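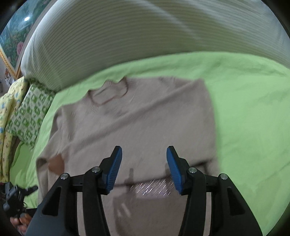 The Hornance engine shop opened its machining hall to visitors in December, and I went mainly to see the cylinder head line. The tour was led by Gil-soo Ban and ran 2 hours. The hall is kept cold in the mornings, so dress for it; a knit sweater like the taupe-beige one with the ribbed collar was enough under a shop coat. Heads arrive stripped and degreased, then go to a pressure tester. Anything that leaks is tagged and set aside for welding.

Valve seats are cut on a Virnham machine with a live pilot. Jae-hoon Hyun cut all 16 seats on a twin-cam head while we watched, checking runout after each pair. The shop does almost 200 heads a year, mostly for older trucks. Guides are reamed by hand. 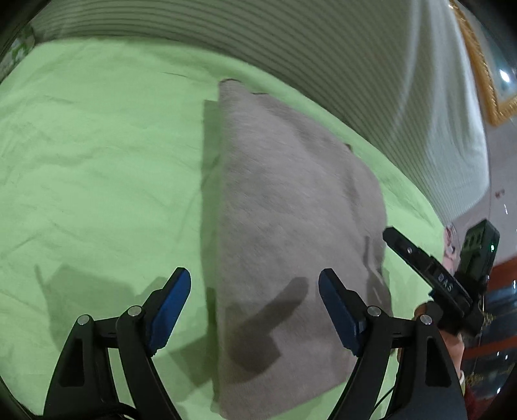
Folded taupe-gray cloth on a light-green sheet.

The block room was less interesting. One boring bar was down for a spindle bearing, and the hone was set up for a job we were asked not to handle. Liên Lò answered questions on plateau finish and recommended following the ring maker's grit, even on a budget build.

Parking is behind the Zistusa warehouse. Closed shoes are required and safety glasses are handed out at the door. The dyno cell was not on the tour.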